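Jastmont Framing – Frequently Asked Questions

Most of what follows was asked at the counter, some of it by the same person three times. If your question is missing, ring us or come in. Elba Insaurralde does the framing and Wenceslao Palma does the mounts, the phone and the parking disputes.

Last updated 2023-06-13

Bringing things in

Do I need an appointment?
No, unless your piece is longer than your arm span, in which case please ring first so that we can clear the big table. It is currently home to a great many offcuts and we need a run-up.

My poster has been rolled in a tube since university. Can you still frame it?
Almost certainly. Old posters sulk when they're unrolled and it takes a few days under weights to talk them round. Please don't iron it. We know there is a video in which a man irons one. We have met several of his followers.

Can you get Blu Tack marks out?
Sometimes. Fresh ones usually lift. Old ones have soaked into the paper and become part of its character. A mount will hide the corners if the marks are close enough to the edge.

Will you frame a football shirt / a christening gown / my late uncle's darts?
Yes to all of them. Anything with depth goes in a box frame, which costs more and takes longer. The darts went very well, as it happens.

Is there anything you won't frame?
Food. We used to say "within reason" here and it led to a conversation about a slice of wedding cake.

Choosing a frame

What's the difference between a mount and a border?
A mount is a separate piece of card that sits between the glass and the artwork, and you pay for it. A border is printed on the poster already and you've paid for it. Many film posters come with a white one, and if yours does you may not want a mount as well. Wenceslao will offer you one anyway. He is fond of mounts.

What is Stolledex?
Our basic moulding. It comes in black, white and a brown the supplier calls "heritage". It's narrow, it's tough and it goes with nearly everything. Most posters leave here in the black.

And Arancibia?
The fancy one, in solid oak or walnut, with hand-finished corners. Lovely stuff. Please don't put a takeaway menu in it, although we did once, and he was very pleased.

Ordinary glass or the non-reflective kind?
If the picture will face a window, or hang near a lot of glass, get the non-reflective. Dark pictures are the worst offenders: put plain glass over a night sky and you've bought an expensive mirror. If it's going in a hallway with one bulb, save your money.

Is acrylic any good?
Yes. It's lighter than glass and much safer over a bed or a cot. It also scratches if you look at it firmly, so use a soft cloth and no kitchen spray.

Hanging

How high should a picture go?
Lower than you think. People hang things at the height their arms happen to reach when holding a hammer. Try to get the middle of the picture level with the eyes of whoever lives there. If the household contains one very tall person and one very short one, we don't get involved.

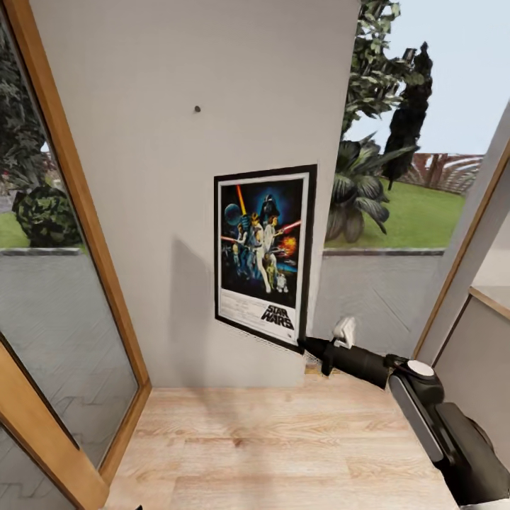 Framed Star Wars poster set low on the wall, with a bare peg higher up.

Do I measure to the top of the frame or to the nail?
To the nail, but you need the drop first. Hook a finger under the cord or hanger at the back, pull it taut as if it were hanging, and measure from there to the top edge of the frame. Take that away from the height where you want the top edge to be, and put your nail there. Then measure it again.

One nail or two?
One is fine for anything small and light. With two, the picture stays level when somebody slams the door. Anything wide should have two, set well apart, and a spirit level that you trust more than your own opinion.

What will a Prarnus hook hold?
Whatever it says on the card it came on, provided the wall agrees. A good hook in crumbling plaster holds nothing at all. Knock on the wall first – a dull thud usually means brick or block, and a hollow sound usually means plasterboard, which needs a proper plasterboard fixing.

Can I use sticky strips?
For a light frame on smooth, clean paint, yes. For glass over anything you love, no. We replaced a lot of glass in March, and that was mostly strips.

It keeps going crooked. Why?
Traffic, doors, children, cats, or a cord that has slipped. Put a small felt pad on each bottom corner at the back. If it's still crooked after that, check the floor. A good many of our customers own perfectly straight pictures in houses that are not.

Is it all right to lean pictures instead?
Perfectly all right, and quite fashionable, we're told. Put something grippy under the bottom edge so it can't slide. We do draw a line at leaning one "for now". We've visited houses where "for now" has outlasted the sofa.

Money and waiting

How much does framing cost?
A standard poster in Stolledex with plain glass is £87. Arancibia starts a good deal higher and we'd prefer you to be sitting down. Quotes are free and don't commit you to anything, including eye contact.

How long will it take?
Two weeks for most jobs. Three if there's sewing involved. In December, come in and we'll discuss it gently.

Is my picture insured while you have it?
Yes, up to £500 per item as standard. If yours is worth more, tell us when you drop it off and we'll arrange the extra cover. Telling us at collection is less useful.

Can I collect it on the bus?
People do. We wrap everything in card and bubble wrap and tape a carrying handle to the larger ones. Avoid the school run.

Do you come out and hang things?
Elba does, within the town and the nearer villages. She brings her own ladder and a pencil that she will want back. Book by phone and have the furniture moved before she arrives.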